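Montoya Robotics Club thread, because 16 kids and one arm and I promised the parents I'd post. Going to be messy, typing on my phone – sorry

1
Project this term is a shop shelf. Student picks a product, arm goes and gets it, puts it back where it belongs. Sounds easy. It's the putting back

2
Chose groceries because the regional challenge at Olville in October is groceries. Last year was coloured foam blocks and everybody's code fell over the minute a label faced the wrong way. So real packaging from the first session, bought with the club money

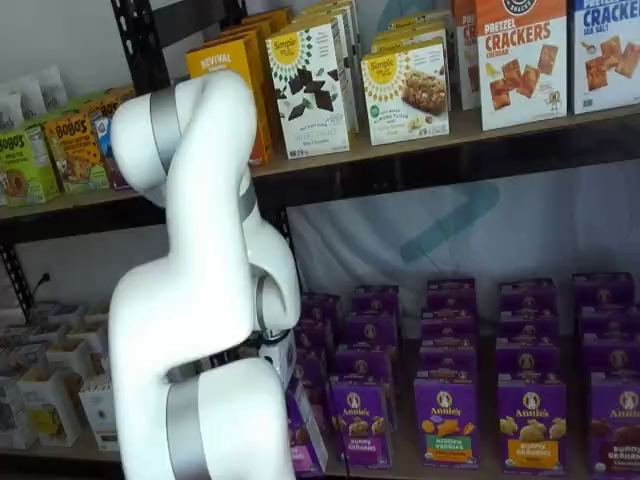

Arm and shelf, Montoya Robotics Club

3
Teams are Clurkness and Trureck. They chose the names, I don't ask. Clurkness has perception (which box is it, where's the front face). Trureck has motion – getting in and out without clobbering the neighbours

4
243 labelled training pictures so far. All done by hand by the year 9s. Had a good argument over whether Bunny Grahams in different flavours count as one class or several. Several. They share so much purple that the model just guesses otherwise

5
Also text that reads sideways. Nobody had any sideways boxes in the first batch of labels, so we've gone back and added a heap. Neapolitan is the new favourite test case

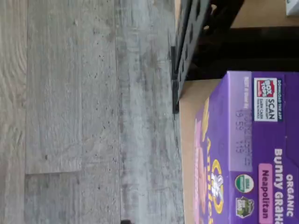
Fulgencio Prieto: do you crop to the logo first or feed it the whole box? we had the same flavour problem and cropping made it worse for us

6
Whole box, Fulgencio. Tried crops in week two, lost the flavour band and it went to mush. Happy to send you the kids' notes, they're in a shared doc and mostly legible

7
Trureck's list for this arvo, copied off the whiteboard:
– slow down before the gap, not in it
– check wrist angle agianst the shelf above
– cable slack!! every time
– write the joint values down BEFORE you change them 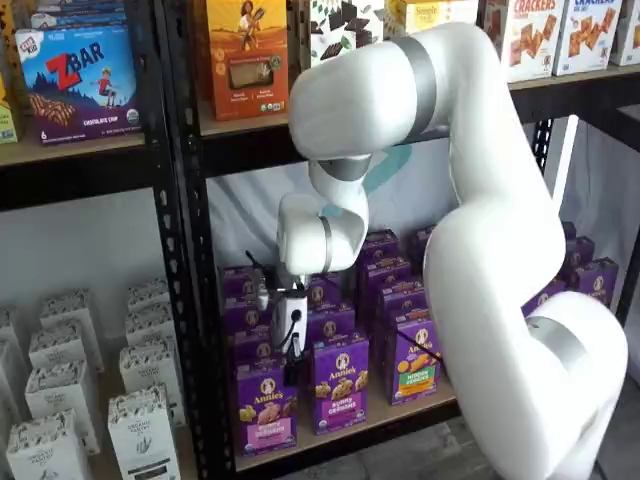
8
Clurkness list, much shorter:
– relabel the hidden veggies ones
– stop renaming the folders

9
Scoring for anyone who asked. Points for the right item, points for putting it back facing front, minus for anything you knock. You get 6 minutes a run. Our practice runs are almost 7 so yeah, work to do there. Most of it is the model thinking too long and then the arm taking the scenic route home

10
Best idea today came from one of the quiet ones. Plan the way out before you plan the way in. If there's no clean exit, try another box in the same column. Took her ten lines of Python and a lot of rubbing out on paper first 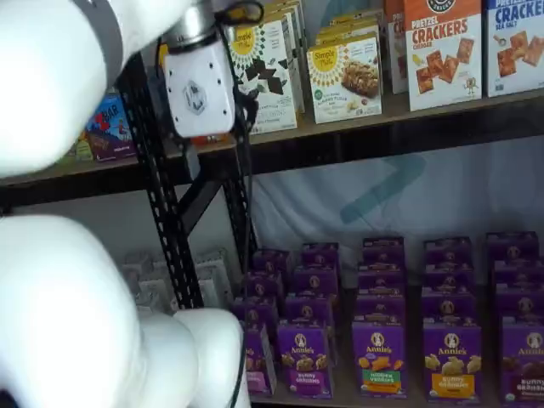

11
She's writing it up properly tonight so the other team can use it too. I said sharing between teams is allowed, there was some grumbling, they'll live

12
Still need: a parent who can drive to Olville, longer cable ties, and somebody to proofread the poster becuase I clearly can't. Message me or catch me at pickup, 4.30

13
Next session we swap the teams over. Perception kids on motion and the other way round, wish me luck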